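I'd been trying to get half an hour with Lleucu Bowen since February, and when she finally rang me back she was eating toast. "Don't write that down," she said. Sorry, Lleucu.

She sits on the panel that advises Turkthorpe council on money matters, and she's spent the winter arguing over business rates. The plan is a relief scheme for small firms, paid for out of reserves, and she's all for it (with grumbles).

"We've got 415 businesses that would qualify," she told me. "Most of them are tiny. A café, a bloke who mends boilers, that sort of thing. If you put their bills up now you won't get the money anyway, they'll just shut."

So what would they get? A grant of £600 each, and a freeze on their rates for two years. I said that didn't sound like a fortune and she laughed, quite loudly!

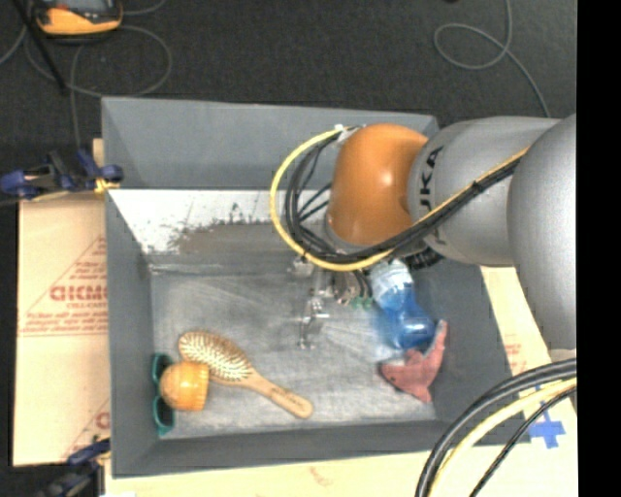 Issue 5

"It's a month's rent for some of them," she said. "Go and ask in Garside Street if they'd turn it down."

I did go and ask, and they wouldn't. But Prys Gwilliam, who leads the opposition group, isn't happy, and I rang him too. "Reserves are for floods and roofs," he said. "Stinthorpe spent theirs and now they're selling the car park. I like Lleucu, I just think she's wrong."

I put that to her. There was a long pause, and possibly more toast.

"Prys has a point about roofs," she said. "I'd keep enough back for those. What I won't do is sit on a pile of cash while half the high street goes dark."

The full council votes next month. She reckons it'll be close, and she's still working on the two members from Vadcombe ward, who keep asking her for the figures again.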